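Kundevach Toy Kitchen List
README, last touched 20th September

Hi! This folder holds a plain list of a toy kitchen, one row per thing, with what it's called, what color it is, what it goes with and where it gets put away. I started it because five of us share the kitchen and we had five different names for nearly everything in it. (Ask Judite what the thing you flip pancakes with is called. Then ask Myrto. Then go get a coffee.)

There are 36 rows at the moment. It was 24 when I made the first version, and then Emese found the second box of vegetables and off we went. My guess is it'll stop somewhere near the point where the shelf is full, and the shelf is nearly full now.

What's in the folder

items.csv is the list itself, and it's the one you want.
names.csv has all the other names people have used for each item, with no judgment attached.
layouts.txt is my notes on ways to set the table that I liked.
README is what you're reading.

What counts as an item

Anything you can pick up and put somewhere else gets a row. A lid gets its own row, even when it lives on its pot. The knife block is one row and its knives are another row together, which I know is inconsistent, but nobody wants to read a whole page of toy knives and I didn't want to type one. The kitchen scale is in there too, as kitchenware, and so is anything that gets weighed on it. 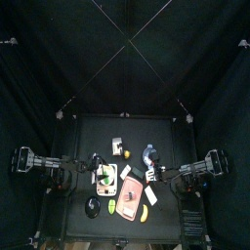
Photo: Yu-na Hyun / Lalley

I like starting a layout with the white scale. It gives the table a place where something is happening, and whatever is green and white and round usually ends up on the plate of it sooner or later. If you put a small yellow thing farther back you get a bit of color against all that black, and I will defend the black tabletop to anyone. We tried a pale cloth over it once and every white toy we own vanished into it. A lot of these toys are white!

The columns

item: the name we agreed on. Lower case, singular, no brand.
color: the main color, then a second one if it matters. "gray and white" is fine. "stormy" is not fine, Audrey-Anne.
group: cookware, food, storage, tool or odds and ends.
goes_with: another item name, or blank.
home: which bin it goes back to.
notes: anything you like. Please do use it. The notes are my favorite part of the whole file.

About the names

I went with the plainest word I could find, every time. So it's "pot" and not "stockpot" or "soup pot" (both are in names.csv if you want them). It's "stovetop" for the gray and white piece with the round burner holes, even though Emese says hob and has always said hob. Where two people really couldn't agree, I took the more general word and moved on with my life.

The big example is the green plush one. Audrey-Anne says lettuce, Yu-na says cabbage, and I've changed my mind so often that I stopped having an opinion. It's in the list as "leafy green, plush" and both of the other names are in names.csv, so you can search for whichever one you believe in. It's very soft and very bright and it's the first thing anybody reaches for when they sit down, me included.

Setting things out

layouts.txt is much looser than the other files. I write down a layout when I like it, in words, the way you'd tell a friend over the phone. The one I keep coming back to is the stove corner: pot on the stovetop with its handle out to the side, leafy green down in front, knife block a little way behind with the handles standing up.
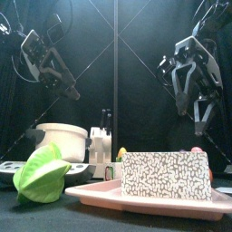
It works because the cooking things stay together and you still have room to move food in and out. If you pull the knife block any closer, everything behind the pot gets hard to reach and somebody's sleeve takes out the block. Keep the little cube somewhere near it, though. On its own in the middle of the table it looks lost.

Putting it all back

Soft things in the top bin, hard food in the middle, cookware at the bottom. The bins are the Tanex ones with the snap lids, and they stack fine as long as the heavy one is underneath. I wrote "home" for every item assuming those bins, so if you keep your kitchen in a suitcase or something you'll want to redo that column. It took me one evening and most of a bag of pretzels.

The knives go back in the block before the block goes in the bin. Please. I have spent too long fishing around in there.

Things I know are wrong

Three rows still have a blank color. They're things with so many colors on them that I froze. "teal cup" and "blue cup" might be the same cup. I've only ever seen one on the table at a time, which makes me suspicious. The Pyo food pieces got entered late at night and a few have their group down as "tool," which is a stretch for a tomato.

Weights aren't in yet. Myrto wants them, and we have the scale sitting right there, so I'm hoping to add a weight column in November. My cap for the whole list is 50 rows. If we go over that I'm making a second list and somebody else can write the README.

Changes and additions

Send me the row the way you'd want it to look, or just tell me the name and color and I'll type it in. If you use a name that isn't in names.csv, send that as well, even if it's only what your family calls it. Judite's grandmother's word for colander went in last week and I've been using it at home ever since.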